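Kapitel 4
Räume sehen, Räume schließen: Wie eine Mannschaft ohne Ball zusammenrückt

Was Sie in diesem Kapitel erwartet
4.1 Der Block als Einheit
4.2 Abstände in Breite und Tiefe
4.3 Verschieben und Kippen
4.4 Übungsformen für Halle und Platz
4.5 Aufgaben zur Spielbeobachtung

Ich fange mit einer Niederlage an, die mich bis heute wurmt. Wir spielten mit Starkavero auswärts, es war April, der Platz holprig, der Wind kam quer, und wir hatten bis zur 53. Minute eigentlich alles im Griff. Dann bekam der Gegner einen harmlosen Einwurf auf Höhe der Mittellinie. Ein Pass nach innen, einer auf die andere Seite, eine flache Hereingabe – Tor. Ich stand an der Linie und brüllte irgendetwas von Zweikämpfen (das brüllt man dann eben), und auf der Heimfahrt war ich immer noch überzeugt, dass meine linke Verteidigerin geschlafen hatte.

Hatte sie nicht! Als ich mir die Aufnahme am nächsten Morgen ansah, stand sie genau dort, wo ich sie die ganze Woche über hingestellt hatte. Verrutscht war die Reihe davor. Unsere beiden äußeren Mittelfeldspielerinnen waren zum Einwurf geeilt, die Sechserin stand zwischen den Stühlen, und in der Mitte klaffte ein Loch, in dem man bequem einen Mannschaftsbus hätte parken können. In keinem einzigen Zweikampf waren wir zu spät gekommen, denn es hatte gar keinen Zweikampf gegeben.

Seitdem beginne ich jede Saison mit dem Verhalten ohne Ball, und zwar bevor wir über Pressing reden, über Umschalten oder über all die schönen Dinge, die in den Kapiteln 5 und 6 kommen. Manche Spielerinnen verdrehen dabei die Augen. Ich kann das verstehen, denn Verschieben ist ungefähr so aufregend wie Schuhe putzen. Aber fragen Sie einmal eine Stürmerin, wie sie es findet, wenn sie sich eine Halbzeit lang zwischen zwei eng stehenden Ketten anbieten muss und keinen Ball sieht. Die findet das ganz furchtbar, und genau so soll es sein.

4.1 Der Block als Einheit

Unter dem Block verstehe ich in diesem Buch die zehn Feldspielerinnen in dem Moment, in dem der Gegner den Ball sicher hat und wir geordnet stehen. In der Literatur finden Sie dafür auch die Begriffe Formation gegen den Ball oder Defensivordnung. Mir gefällt Block besser, weil das Wort schon verrät, dass da etwas zusammenhängt. Wenn sich eine Ecke bewegt, müssen die anderen mit.

Ein Block hat eine Höhe (wie weit steht er vom eigenen Tor weg?), eine Breite, eine Tiefe und eine Ausrichtung. Über die Höhe wird in den Kabinen sehr gern gestritten, »wir müssen höher stehen« gehört vermutlich zu den beliebtesten Sätzen im Amateurfußball. Über die Ausrichtung redet kaum jemand, und deshalb bekommt sie hier mit 4.3 einen eigenen Abschnitt.

Zur Breite gleich eine Warnung aus der Praxis. Wer zum ersten Mal mit einer Mannschaft am Verschieben arbeitet, bekommt oft eine Kette, die brav die ganze Platzbreite abdeckt. Sieht ordentlich aus, taugt aber nichts. Die ballferne Außenverteidigerin darf und soll einrücken, auch wenn draußen an der Linie eine Gegnerin winkt und ruft. Ein langer Diagonalball ist unterwegs lang genug, um noch hinüberzulaufen. Ein flacher Pass durch die Mitte ist es leider nicht.

Probieren Sie das ruhig erst im Gehen aus. Wirklich im Gehen! Zehn Spielerinnen, kein Gegner, der Trainer oder die Trainerin läuft mit dem Ball unter dem Arm über den Platz, und die Gruppe richtet sich nach ihm aus. Beim Turnier um den Gradico-Pokal habe ich das vor dem ersten Spiel auf dem Nebenplatz gemacht, und die anderen Mannschaften haben uns ziemlich belächelt. Hinterher kam eine Kollegin und wollte den Ablauf auf einen Zettel geschrieben haben.

Merkkasten: Begriffe für dieses Kapitel
Ballnahe Seite: die Platzhälfte (längs geteilt), in der sich der Ball befindet.
Ballferne Seite: die andere Platzhälfte.
Kette: Spielerinnen, die nebeneinander auf ähnlicher Höhe agieren.
Zwischenraum: der Bereich zwischen zwei Ketten.
Kippen: Der Block dreht sich etwas zum Ball hin, die ballnahe Seite schiebt vor, die ballferne sichert tiefer.

4.2 Abstände in Breite und Tiefe

Jetzt wollen Sie natürlich Meterangaben, ich wollte die früher auch. In meinem ersten Lehrgang in der Lundgren-Halle habe ich mir fein säuberlich Zahlen notiert und sie wochenlang mit dem Maßband auf den Rasen übertragen. Meine Mannschaft stand danach tadellos, solange sich der Ball nicht bewegte. Heute arbeite ich mit einer Frage: Kannst du deiner Nachbarin helfen, wenn sie überspielt wird? Lautet die Antwort nein, ist der Abstand zu groß, und zwar unabhängig davon, was das Maßband dazu meint. Bei einer schnellen Innenverteidigerin darf er größer sein als bei einer langsamen, auf nassem Rasen anders als auf Kunstrasen, und mit müden Beinen schrumpft er noch einmal.

Für die Nachbereitung benutze ich Bakis, ein einfaches Programm, mit dem sich Standbilder aus einem Spiel markieren lassen. Rund 300 solcher Bilder habe ich über die Jahre gesammelt, und ich blättere gern darin, wenn ich eine Einheit vorbereite. Sie brauchen so etwas nicht. Papier, Bleistift und eine halbwegs erhöhte Sitzposition reichen für alle Aufgaben unter 4.5 völlig aus. Suchen Sie sich für den Anfang eine Spielphase von 3 Minuten, notieren Sie nur, wann der Zwischenraum aufgeht, und lassen Sie den Ball dabei möglichst links liegen. Das ist schwerer, als es klingt, ich erwische mich heute noch dabei, wie ich dem Ball hinterherschaue.

4.3 Verschieben und Kippen

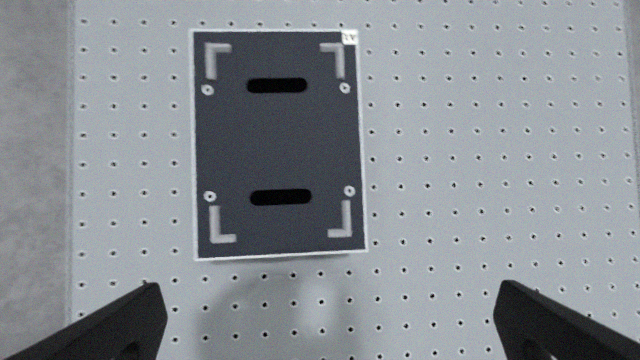 Ein Block, der nur seitlich verschiebt, bleibt parallel zur Torlinie, und damit verschenkt er etwas. Sobald der Ball außen ist, darf die ballnahe Seite ein Stück vorrücken, während die ballferne absichert. Wie wenig Drehung ich damit meine, erkennen Sie an der dunklen rechteckigen Platte auf der Lochfläche: Sie liegt nur ganz leicht verdreht im Raster, die untere Kante steigt nach rechts sanft an. Viel mehr braucht Ihr Block am Anfang auch nicht. Kippt er stärker, öffnet sich hinter der vorgerückten Seite ein Raum, den jeder aufmerksame Gegner sofort anläuft. Zeichnen Sie sich deshalb für die erste Einheit zwei Stellungen auf, einmal mit dem Ball am linken und einmal am rechten Flügel, und lassen Sie die Mannschaft im Gehen von der einen in die andere wechseln, bis die ballferne Außenverteidigerin ohne Zuruf einrückt.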